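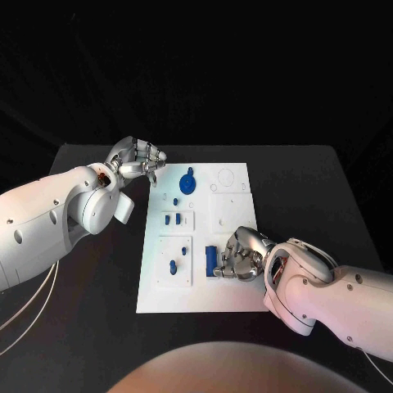

Two-arm cell at the Makby shop, board on the table, right hand at the blue block.

Home | About | Open Jobs | Shop Hours | Contact

CELL TECHNICIAN, TWO-ARM STATION (full time, Makby)

Promley needs a bench tech to look after one cell. One. Two white arms, two hands, one dark table, one task board with the blue pegs and the knob. You keep it running, you fix it when it stops, you write down what you did. Start date as soon as we can get you in, December at the latest.

Silvana Rangel has been doing this job on top of her own since spring and would like her evenings back.

What the day looks like

In at 6 a.m. Power up, home both arms, open and close each hand slowly with nothing in it. Listen. Fingers should all curl together. If one lags, it gets pulled and looked at before anybody runs a program, no exceptions, even if Thomas is standing there waiting.

Then the board. Check it against the corner marks, a nudge of 2 mm is enough to throw the peg positions off. Re-zero if it moved. Try the knob by hand. Pegs get swapped when the tops wear down, spares are in the Alenum drawer, which is labelled wrong, we know.

Cables next. They run over the table from both sides and they like to creep toward the work area. Check for rubbing at the wrists and re-dress as needed. Most of our stops this year were cable stops.

After that its whatever the cell throws at you. Finger tendons, loose wrist screws, connectors that back out, a drive that faults for no reason at 3 in the afternoon. The backdrop stays up and stays black. Wipe the table, not with the blue bottle.

The cell has 2,020 hours on it. The hands come off for service at every 38 hours of run time, that is your job start to finish: off, clean, check play in each joint, grease where the sheet says, back on, calibrate, sign. Takes most of a morning the first few times. Silvana will show you.

What we need

- Some years fixing small machines. Robots great, but printers, sewing machines, lab gear, vending, camera repair all fine. Katia came from pianos.
- OK with tiny screws and a torque driver
- Can read a wiring diagram and find the break with a meter
- Can follow a lockout procedure every single time. Arms off and locked before your hands go in past the table edge.
- Writes legible notes. The log is shared with second shift and they have only what you wrote.
- Able to stand at a bench most of the day and lift the hand case onto the cart

Nice to have

Basic Python (you'd be editing position files, not writing programs). Any time spent with jointed hands or grippers. Soldering. Italian is handy, as the Valentini people who make our fixtures answer faster in it.

No degree needed. No robot certificate needed, we'll train on the arms and pay you for teh training.

What you get

Hourly, paid every 2 weeks, overtime after eight hours in a day. Health and dental from the first of the month after you start. Your own bench with a door that closes. Boots and glasses paid for. Rate depends on what you've done before and will be in writing before you come for the second visit.

How to apply

Send Katia Tedesco a resume, or just a page on what you've worked on. Plus one paragraph about a repair that gave you trouble and how you found the fault. Read first, resume second. No cover letter please.

If it looks right she'll call and set up a half day at the shop, paid. You'll do a hand removal with Settimio Bellini, trace a fault we put in on purpose, and write it up in the log. Bring your own meter if you have one you like.

Questions on pay or schedule to Thenmozhi Iyer, front office. Questions on the cell itself to Silvana, before noon is best.

Posting stays up till we fill it.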